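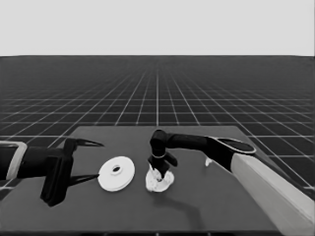 Simulation First: An Interview with Naveed Qureshi

Posted 2019-01-08

The Nikomia Center for Automation in Vernville opened its two-arm handling laboratory to members of the public and to representatives of local industry. Following the afternoon demonstration, Naveed Qureshi, who directs the laboratory, spoke with the Center's newsletter about the program and its reliance on simulated work.

Visitors were first shown the Rulter simulator, the software in which every task is attempted before it is given to hardware. Several guests had expected to begin on the shop floor. Mr. Qureshi said the order of the visit was deliberate.

"We start people at the screen and that is where our own week starts," he said. "In the simulator there is a table, a pair of arms and the parts. The picture is gray and there are no walls. Our visitors ask why we do not make it look nicer. I would sooner spend the computing time on contact."

Contact, in the laboratory's usage, means what takes place between the fingers of a gripper and the object being handled. Rigid parts, such as a flat disc with a hole in the center, are comparatively well understood. Soft and crumpled items are harder to model.

"A disc has one shape," Mr. Qureshi said. "You can write down its thickness and its radius and you are nearly done. A piece of cloth has a different shape every time you put it down. When you press on it with a gripper, it moves in places you did not touch. We put both kinds of object on one table so that the planner cannot get comfortable."

The current test series consists of 2,749 simulated trials. In each, the starting positions of the objects are changed slightly, and the software must decide which arm should act and which should wait. Mr. Qureshi described the waiting as the less finished part of the work.

"With one arm you only have to avoid the table. With two, each arm is an obstacle to the other, and the elbow takes up a good deal of room. We had a plan last June that was very good on paper and had the forearms meeting over the middle of the table again and again."

Tharushi Samarakoon, who leads the software group, joined the conversation to answer a question raised by several guests on how far simulated results may be trusted.

"We do not report a simulated result as a result," Ms. Samarakoon said. "A task has to complete 1,000 trials without a collision before we schedule it on the real arms. Then it gets 40 runs there, and those are the figures we publish. Rigid parts usually carry over well. For soft material we still see differences, mostly in friction."

Asked whether the laboratory intended to place the system with an industrial partner, Mr. Qureshi said that discussions were under way with a packaging firm and a commercial laundry, and that no agreement had been signed. He added that the questions put by plant supervisors during the tour had been useful to his staff, particularly those concerning recovery after a dropped part.

"They wanted to know who picks it up," he said. "At present, one of us does."

The laboratory receives groups by appointment. Requests should be sent in writing to the Center's visitor office and should state the size of the party and any access requirements.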